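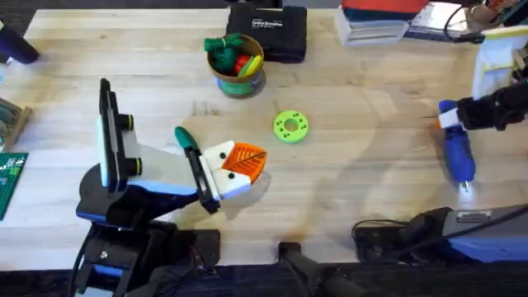 The two-arm bench, with the blue hand tool in the right gripper and the green ring on the wood.

Stiltton Bench Group
Minutes of the monthly methods meeting, 6 May 2024

Represented: Stiltton (chair and minutes), Gikano (policy training), Trodska (evaluation). Trodska joined by phone and was audible from item 2 onward.

1. Minutes of the previous meeting

Accepted with one correction. The sentence "the policy was reluctant" is to read "the policy did not move." Trodska had pointed out by email that we have no measure of reluctance. Gikano asked for it to be recorded that one could be built. So recorded.

2. Result of the Stępień filter

The main business of the afternoon. Stępień is the script that goes through our teleoperated demonstrations and throws out those in which the operator dithers. Dithering is defined as a gripper reversing direction more often than a threshold allows while no contact is being made. The threshold was picked by hand. The hand belonged to this group, and we are stuck with it until item 4.

Gikano presented. The full set for the cup task is 436 demonstrations. Stępień kept 349. One policy was trained on each set, with the same settings and the same training budget, and both were run on the bench under Trodska's protocol.

The finding, in the wording finally agreed after some time: the policy trained on the filtered set finished the task as often as the policy trained on everything, and spent less time hovering. A stronger wording was proposed by Gikano and withdrawn. A weaker one was proposed by Trodska and also withdrawn, on the grounds that it no longer contained a verb.

Discussion of hovering. In the unfiltered policy the left arm comes down over a toy, stops short, considers its position, backs off, and comes down again. Everyone in the room has watched our operators do precisely this. The policy has learned it faithfully, and the group was unable to decide whether to be pleased. The filtered policy still hovers on the final approach to the cup, where the operators hover too and where the filter doesn't catch them, because by then they are holding something.

Stiltton asked whether the filter was simply removing the slower operators. Gikano had checked. Most of the rejected demonstrations came from early sessions, across all operators, and the slowest operator on the rota survived nearly intact. Being slow is fine as long as you are slow in one direction.

Trodska raised seeds. Each policy was trained with 3. Trodska considers this few. Gikano considers this what the machine time allowed. Both statements are to appear in the report, in that order.

3. Objects and layout

Stiltton reported on the object set. The current set is the lime-green ring, the cup with the green band, and the toys that go in the cup. The ring isn't part of the scored task. It is a distractor, and was put in after an earlier policy developed a strong interest in whatever happened to be nearest the middle of the bench. The books and the zippered case at the back stay where they are for the remainder of the series. Tidying has been suggested before, and each time the evaluation runs on either side of the tidying turned out not to be comparable. The bench will therefore be untidy in a controlled manner until the report is out.

Trodska asked that cup position be varied in the next round. At present it is reset by eye, to "near the top, a bit left," which is how the protocol words it. Stiltton agreed that the protocol could be improved by the addition of a measurement. Gikano would like the variation to be logged, and would also like it to be small.

There was a question about handover between the arms. It is out of scope. It was also out of scope last month, when it took up most of an hour, and the chair moved on with what the minutes will call firmness.

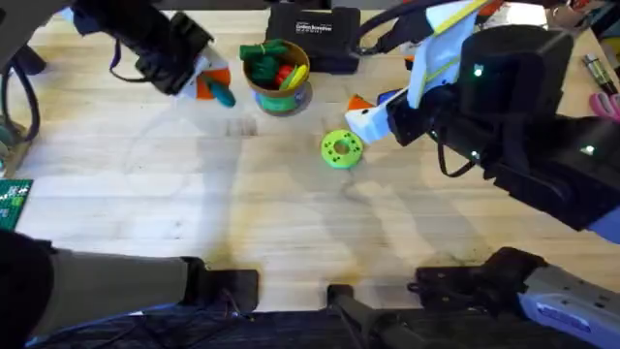 Gikano objected to moving on quite so fast. If the right arm is going to be present over the bench for the whole of every demonstration, the policy is being trained on it whether or not we score what it does. The filter, as written, counts reversals in either gripper. An operator who makes a clean pick with the left hand and fidgets with the right can lose the whole demonstration. How many of the rejected ones went that way is not known, and Gikano thought it ought to be before anyone wrote the word "quality" in an abstract.

Stiltton conceded that this was in scope. Trodska noted that it would have been in scope last month as well.

It was agreed to split the reversal count by arm and rerun the filter. The kept set will change. The number in item 2 therefore stands as of this meeting and should not be copied onto any slide. It has been copied onto one slide already, and Stiltton will see to that.

4. The threshold

Two positions. Gikano would sweep it and report the curve. Trodska would fix it in advance, in writing, and accept the consequences. Stiltton observed that the group had so far done neither, and that this had been very economical.

Agreed: sweep on the existing data, fix the value, then collect fresh demonstrations and apply it once. If the result on the fresh set is worse, it gets reported as worse. Trodska asked for the last sentence to be minuted in full.

5. Operator instructions

Gikano suggested telling operators about the filter. Trodska was against. Operators who know they are being screened for dithering will dither somewhere the script doesn't look, probably while holding the toy. Stiltton remarked that they do that now. Left as is: operators are asked to work at a comfortable pace, and the instruction sheet stays at 2 pages, the second of which is a diagram of the emergency stop.

6. Actions

Gikano: split reversal counts by arm, rerun Stępień, circulate the new kept set with reasons for each rejection.
Gikano: threshold sweep, once the split is in.
Trodska: revised protocol with cup positions given as measurements. Also a figure for how many seeds would be enough.
Stiltton: mark the cup positions on the bench in something the cameras won't pick up. Withdraw the slide.

7. Other business

Trodska asked whether the meeting could start on time. Deferred to the next meeting, late May, date to follow.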